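Ticket 598 — Projekt Kardale, Datenerfassung Handgreifer
Status: in Bearbeitung
Gemeldet von: Lucrezia Guerra
Komponente: Flurov (Synchronisation)

Fehlerbild: Beim Zusammenführen der beidhändigen Demonstrationen laufen die Zeitstempel der beiden Greifer auseinander. Betroffen ist bisher nur die Aufgabe mit dem transparenten Behälter. 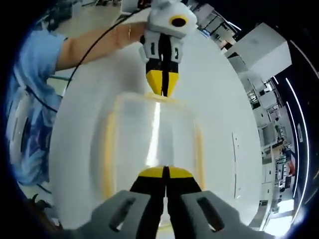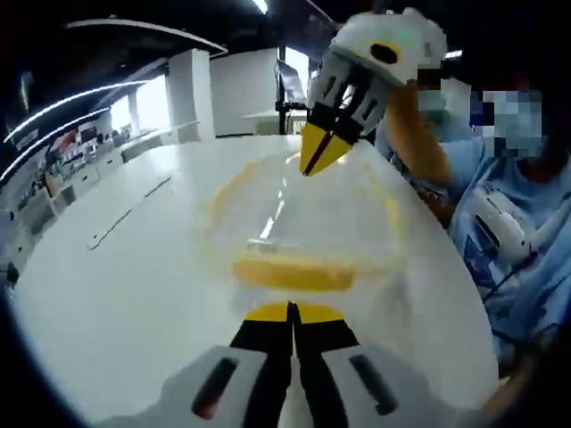 Beide Bilder: Ansicht vom Handgreifer, transparenter Behälter, zweiter Greifer gegenüber.

Dienstag, Guerra: 30 Episoden neu eingelesen, davon 11 mit Versatz über der Toleranz. Export nach Braseo bricht bei diesen ab, Meldung »pair mismatch«. Einzelspuren sind vollständig, keine verlorenen Frames.

Dienstag, später: Kabel am zweiten Greifer getauscht, keine Änderung. Versatz wächst linear über die Episode — spricht für Taktdrift, gegen einen Startfehler.

Mittlerweile reproduziert: tritt auf, sobald eine Sitzung ohne erneuten Uhrenabgleich fortgesetzt wird. Nach Neustart von Flurov sauber.

Workaround: Abgleich vor jedem Block erzwingen (sync_force=1). Die 11 Episoden nicht ins Training übernehmen, Kennzeichnung »hold«. Nachträgliches Umrechnen der Zeitstempel steht noch aus.

Offen: Morelli prüft, ob der Altbestand (400 Episoden vom Mai) denselben Fehler hat. Bis dahin kein Löschen der Rohdaten.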